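Home | Meal Plans | My Tickets | Log In

Ticket 812: keto plan keeps adding oats

Hi, me again! I set my Kusero plan to low carb on Thursday and it still gives me oatmeal for breakfast (60 grams of it, yikes). I've logged out and back in 3 times, cleared the app, swapped the meal by hand, and it comes right back.

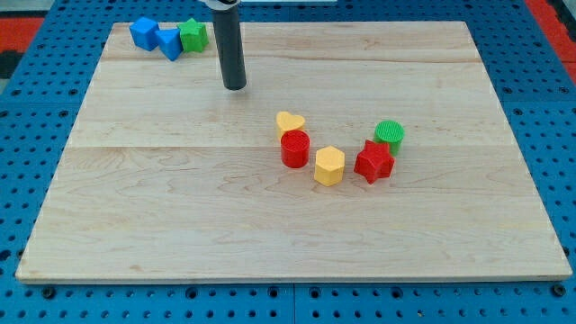

Farzana Gamage wrote back that my old plan was still running under the new one, so I should end it in Settings and rebuild the week.

Did that, and breakfast is eggs now. Snacks still say granola though, so please keep this open!

Enda

Contact | © Kusero | Back to top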